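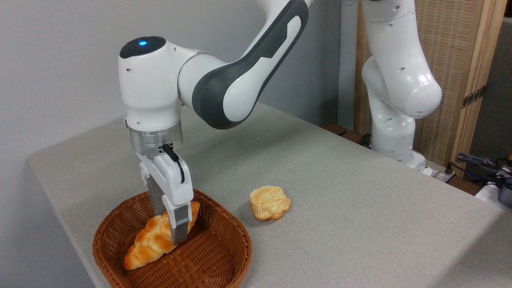
How far ahead must a company submit its final report on a festival performance?

The final report is due 45 days after the last performance of the production. The count starts on the day after that performance, and the report must reach the festival office by the end of the last day.

Preparing and Submitting the Final Report for a Festival Production
Feltness Performing Arts Festival, Program Office
Updated May 18, 2018

This page is for companies that received production support from the Feltness Performing Arts Festival and presented work in the main program or in the Plallari studio series. It explains what the final report contains, how to prepare it, and how to send it. Companies that presented a reading or a talk complete the short form and do not need to follow these steps.

Before you begin

Have the following at hand:
Your signed support agreement and any written amendments
The box office statement issued by the venue
Receipts and invoices for all supported costs
The printed program or a digital copy of it
The names and roles of all credited artists and staff, spelled as they should appear in the festival's annual report

Step 1. Confirm the production details

Enter the title of the work in its original language, followed by the English title if there is one. Give the dates and the venue for each performance. If a performance was canceled or moved, list it with its original date and add a short note. Co-productions must name every producing partner. Works developed during a Malý residency must carry the residency credit exactly as it is worded in the agreement.

Step 2. Report attendance

Copy the figures from the box office statement. Paid tickets, complimentary tickets, and press seats are entered on separate lines. Do not include cast, crew, or front-of-house staff. For unticketed outdoor work, enter the count supplied by the site manager and mark it as a site count.

Step 3. Complete the budget table

The table has two columns, one for the budget approved in your agreement and one for final costs. Any line that differs from the approved budget by more than 20 percent requires a written explanation in the space below the table. Costs paid in another currency are converted at the rate on the date of payment. Attach the bank record showing the rate used.

Fees waived by artists and donated equipment are listed as in-kind support. They are not added to the total.

Step 4. Write the narrative section

The narrative should be no longer than 3 pages. Describe the work as it was presented, any changes made after the proposal was approved, and the response of audiences and press. Reports may be written in English or in the working language of the company. If you choose the latter, add a summary in English of one page or less.

Please do not paste full reviews into the narrative. List the publication, the title of the article, and the date, and attach copies separately.

Step 5. Select production photographs

Send 6 photographs of the performance at print resolution. Each must be accompanied by the photographer's name and a signed release. Rehearsal photographs are accepted for the archive and are not used in the annual report.

Step 6. Submit the report

Upload all documents through Mandum, the festival's online grants system, using the account under which the original application was made. Select the production title, choose "Final Report," and attach the files. A receipt is sent to the registered e-mail address. Keep this receipt until the balance of the support has been paid.

Late reports

A company that cannot meet the deadline should write to the Program Office before the due date and request an extension. Productions that close in December may need figures from venues whose offices are shut over the holidays, and extensions are normally granted in such cases. When a report is overdue and no request has been received, payment of the balance is suspended and new applications from the company are held until the report arrives.

Corrections

Reports may be corrected until the Program Office confirms that they have been accepted. After that point, send changes to names and credits in writing, quoting the agreement number.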